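The decluttering coach wants 1,220 for a weekend and promises a calmer kitchen by May. Inna Skoryk paid it. She now owns 11 matching jars and can't find the cumin.

I have my doubts about the whole trade. Throwing things out is free, and most of us manage it when we move house.
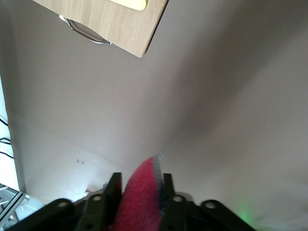
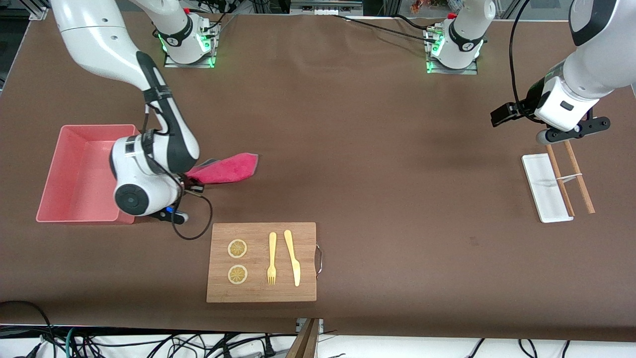
A cutting board, top; a crumpled cloth over a brown mat, bottom.

Skoryk says she feels lighter. Her cupboards, when I opened them, were full. The coach is due back in 3 months, for a further fee.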